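Posted in: Datasets > Manipulation > Read Before Use

# Skistwood Table Setting (the one with the jaw fault)

Hi! If you landed on this README you probably pulled Skistwood for the chopstick clips, and that's great, because chopsticks are the reason I put the set together in the first place. Please read the fault part before you train anything on it, though. I shipped version 1 with a bug in the gripper width signal, and a couple of people spent real time on it before I caught up. Sorry again!

## What you get

2415 episodes of tabletop work with hand-held grippers, done by people in ordinary home kitchens. Chopsticks, forks, spoons, bowls, the usual dinner table stuff. Each episode folder has the wrist video, a pose track, a jaw width track and a one-line task note in plain text. The task notes are short and a bit uneven (I wrote them over a lot of evenings, and you can tell which ones were late).

Version 2 has the same episodes as version 1. I didn't delete the bad ones. They're flagged, and I'll get to that.

## The fault 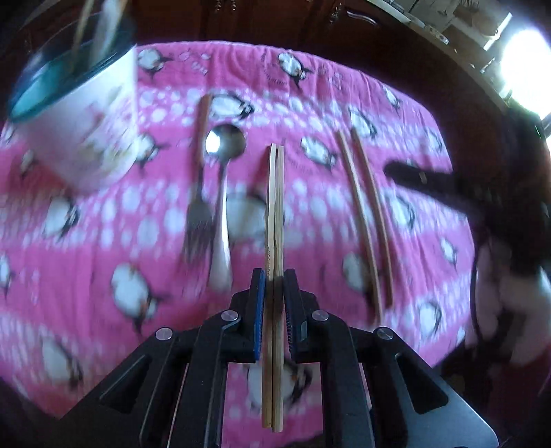
Chopstick grasps are where it bit hardest. Two sticks side by side take up hardly any room between the pads, so the jaw width number sits way down at the low end of its range, and that's exactly where the signal went wrong. In the bad episodes the width reads fully closed while there are still sticks between the pads. Then, some time later in the same episode, it jumps back up with no motion in the jaws at all.

My first guess was slipping. I spent most of January convinced the pads were letting the sticks creep, and I went back through the video over and over looking for it. The sticks weren't creeping. The jaws hadn't moved either. What had moved was the zero point. The logging tool I used (Duan, my own script, so I get to complain about it) re-zeroed the width any time it saw the signal hold still near the bottom for two seconds. I'd put that in to cancel drift on an empty gripper. It never crossed my mind that somebody patiently holding a pair of thin sticks looks the same to that check as somebody holding nothing.

So a careful, steady grasp got punished and a sloppy one came through fine. I'm still a little mad about that one.

## Why I'm calling it a safety thing

For a while I filed this under "annoying label noise" and moved on. Then a policy trained on version 1 went onto an arm on the Lurnico bench, and it squeezed. Hard! It had learned that holding chopsticks means commanding full close, so that's what it did, and it kept on doing it when the thing between the fingers was a bowl rim. The bowl cracked and a chip went across the bench. Everybody was behind the screen and no one got hurt, but the force limit on that arm had been set high for a different job and hadn't been put back. Two mistakes stacked up, and one of them was mine.

If you run anything from this set on hardware:

- set your own force limit in the controller and don't count on the learned width to keep things gentle
- start with something that can't shatter
- wear eye protection around ceramics, even at low speed
- keep a hand near the stop for the first runs

## Bowls and two-gripper episodes

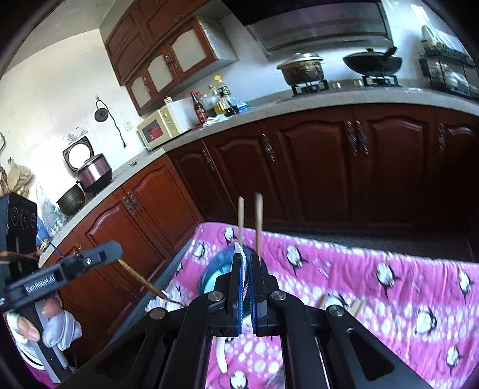 I checked these separately, mostly because of the crack. Bowl rims are thick enough that the width usually stays above the zone where Duan would re-zero, so most bowl grasps are clean. "Most" is doing some work there. If a thin rim is held very still it can still trip the check, and I found 54 bowl episodes where it did. They carry the same flag as the chopstick ones.

Episodes with two grippers have one more wrinkle. Each gripper keeps its own zero, so one track can be wrong while the other is perfectly fine. Version 1 only had room for one quality field per episode, so in version 2 I split it into left and right. If your loader expects a single field it will fall over with a missing key error. That's on purpose, I wanted it loud!

## How to use the flags

Look for `width_ok_left` and `width_ok_right` in the episode info file. Single-gripper episodes fill in one and leave the other blank. Blank means no gripper on that side, so don't read it as false (I did this myself, and threw out a big pile of good data before noticing).

Where a flag is false, the video and pose are still good. I use those episodes for visual pretraining and mask the width. You can try to rebuild the width from the video, and Plindeo has a small script for it in the tools folder. It does well when the pads are clearly in view and gets pretty lost in blur or hard backlight. Treat what it gives you as a guess.

## Known leftovers

- A few task notes say "spoon" when the person picks up a fork. I fix them as I find them.
- Bright windows and lamps blow out part of the view in some kitchens.
- Old copies of Duan still have the re-zero on by default. Pass `--no-rezero`, or just grab the new one.

## Changes

v2, 1 April 2024: per-gripper flags, re-zero removed from the logger, safety notes added, task notes cleaned up in places.

v1: first release. Please don't use it for grasp width.

Found something else that looks off? Open an issue and put the episode number in the title, it saves me a lot of scrolling.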